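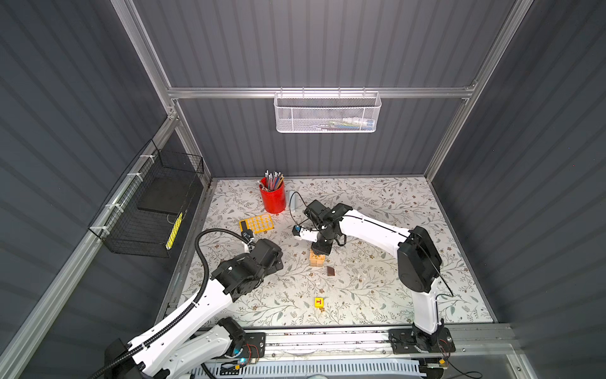 9/8/21

Blocks again! I have been thinking about wooden blocks since breakfast and I don't care who knows it. Pulled the big tub down from the top of the linen cupboard after the kids were in bed and tipped the lot out on the rug, which made a racket, and then sat there for a good hour sorting them by length and feeling about six years old.

What I'd forgotten is how good plain timber is to stand on end. Lying flat they're just bricks. Stand a few up close together and straight away it's a city, or a fence, or a bunch of people waiting for a bus. The pale ones are my favourites, with no paint on them, and the grain goes every which way. Mum's old set had varnish and they used to slide off each other. These grip.

Letter cubes are a different story. I love the yellow one with the red T, it's such a cheerful little thing, and T is a terrific letter to build from. Tea, toast, tin, tram, tomato. I wrote a list in the back of this book and got to 244 words before the kettle boiled dry, so that's enough of that. Must buy a new kettle. Ayman says his Soltura has lasted him years and he'll look up which one it is.

Rang Jong-dae about the pencils. He does the craft table at the library on school holidays and he's a great one for having everything upright in a pot where small hands can reach it. I said points down, rubbers up, and he said absolutely not, points up, otherwise how do you know which ones need sharpening? We went back and forth for ages. I'm sticking with rubbers up. You get that lovely row of pink ends with the silver bands under them, and the colours all crowding in below, and in a bright red holder it looks like a bunch of flowers. He did laugh at that. He's getting a box of 484 pencils from some place called Skornemico that's shutting its doors, and I can have a handful if I come and help sort them.

The other thing I'm keen on is the floral covering. Leaves in that washed-out grey-green, thin little stems going off everywhere, small brown blossoms on white. I'd have said too fussy for a play table and I was wrong – anything yellow sings on it. The grid tray looks smashing against it. So does the red. I'd like the same sort of thing for our kitchen table before the cousins come in February, but it has to be something I can wipe. Measured up tonight and we need 2 metres to get a decent overhang. Will try Moussa on Saturn Street first, they had rolls out the front last time I went past.

Small square tiles too, the dark brown sort. Good for a doorstep or a pond or the roof of something. There are none in our tub, only a cracked domino and a checker, and I might ask Ayman if he's got any offcuts in the shed.

Tower record tonight, standing blocks only: nine. Then the cat.

Bed. Need to put the rug out to air tomorrow, and ring the school re the library bag, and find the lid of the tub, it was right here.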